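Can They Do the Chores Yet?

Short answer: some of them, slowly, and it's getting fun to watch! The Kvam group has spent this winter asking whether a two-handed robot can manage the small jobs most of us do half asleep, like wiping a table, folding a towel or pulling a sheet straight. In February they logged 401 tries at wiping alone, and 168 of those met their standard for a clean surface. 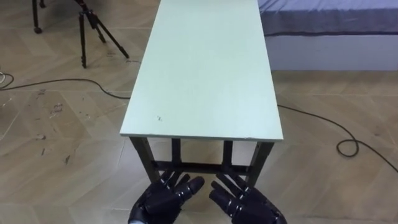

Wiping sounds easy until you try to write down how hard to press. Too light and the crumbs stay put, too heavy and the cloth bunches up under the fingers. The best run so far took 19 minutes for one tabletop (I'd have been done before the kettle boiled), but it got into the corners, and that had me cheering.

Folding is further off. Towels go fine if they start flat, and they never start flat. Over at Treltthorpe the shop-floor people are trying the same sort of thing with parts bins and bench cleanup, and we hope to have their numbers for the next issue.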